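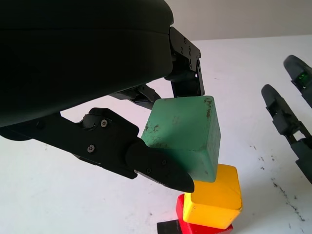
Ticket: Cover shoot gallery not playing behind-the-scenes clip
Opened by: Majdi Hattar, pictures desk, Tandville magazine
Priority: High (changed from Urgent by support, changed back by Majdi, changed again by support)
Status: Closed

Original report
The behind-the-scenes film for our winter cover stops dead at 40 seconds. Our cover star has just sat down in the make-up chair and started a very good story about a disastrous premiere in Anthorpe. She says "and then the zip" and freezes with her mouth open. Readers have written in asking about the zip. So has her publicist, in a different tone.

The stills gallery underneath works, apart from picture 8, which shows the caption for picture 4. The caption credits a silk evening gown. She is wearing a dressing gown. I accept they are both gowns.

First reply, support
Thank you for the detail. Please try the following and report back.

1. Load the page in a private window.
2. Switch off any ad blocker.
3. Try it on a phone, off the office wifi.

Majdi
Done, done and done. Same freeze, same zip. I have now heard the first 40 seconds often enough to perform them. The phone version also turns the film sideways, but I'd be glad to have it sideways if it would only finish.

Support
Could you tell us where the film was uploaded from and whether it was replaced after publication?

Majdi
It came from the Jitaru people, who shot it at the Rordale Hotel in October. They sent a short teaser first, then the full interview. I swapped one for the other on the Friday evening and went home feeling pleased with myself.

Support, 2 November 2020
Found it. The full film is on the server and is fine. The player is still asking for the teaser, as both files were given the same name, and the teaser is exactly 40 seconds long. Nothing is freezing. It has ended.

We have renamed the full film "cover-interview-full" and cleared the stored copy. Please refresh and check past the zip.

Majdi
It plays to the end. The zip story is worth the wait, though her publicist would now like it taken out, so expect a third version. I'll give it its own name this time.

Captions are still wrong.

Support
The captions follow the order in the spreadsheet, and rows 4 and 8 have been swapped there. You can fix this from your side under Gallery, then Edit order. Save before you leave the page or it will forget everything.

Majdi
Fixed, after forgetting to save. The dressing gown is a dressing gown again. Please close.

Closed by support. Reopen within 8 days if the fault comes back.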